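Robots and Chores, Week 4: Can a machine do the flowers yet?

Course notes, Nikola Baran

Last week we finished with dishwashers, and somebody asked at the door why we call loading a dishwasher hard when factories have had robot arms for decades. Good question, and most of today is my answer to it.

A factory arm gets the same part in the same spot, thousands of times. The whole line is built so that it never has to wonder. A kitchen table does the opposite! Things get dropped on it any old way, they overlap, and the next morning it's all different. So when you read that a robot "can" do a chore, your first question should be how much of the table somebody tidied up beforehand.

Now to flowers. I love this task (Bartosz Śliwiński, who teaches the Thursday section, says I love it too much) and it comes back on the final, so please work through it properly.

Picking up one stem

A stem is long, thin and light, and nearly all the weight sits at one end. Grab it near the cut end and the bloom swings down. Grab it near the bloom and you have a long tail to steer. Two hands help a lot, since one can hold while the other slides to a better grip, but then the hands have to stay out of each other's way.

Crossed stems are worse. Pull one and its neighbor may come along, or roll. People sort this out by feel, without looking. Many grippers have very little feel, so the camera has to do the job, and a green stem lying over another green stem is a rough thing to ask of a camera.

Getting it into the vase

The opening is small and the end of the stem is far from the fingers, so a little tilt in the wrist turns into a big miss at the tip. Clear glass adds its own trouble: depth cameras often see straight through it, or report nonsense. Then comes the second stem, which has to go in beside the first without pushing it out. Every stem you add changes the problem for the next one.

So, can they do it?

Sometimes, slowly, and I think that's wonderful. In our own practice log there are 2,376 tries at placing a single stem, and 871 of them ended with the stem standing in the vase. Work out the percentage yourselves before you decide whether you're impressed. Then ask what you would accept from a machine in your own home, with a vase you liked.

For next time

Read the Trikia handout, both halves. Write one page on a chore you did this week: where you used touch, where you used your eyes, and what you did when something slipped. Bring it on paper.
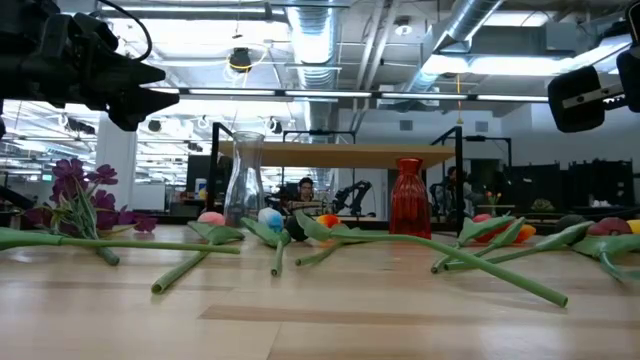
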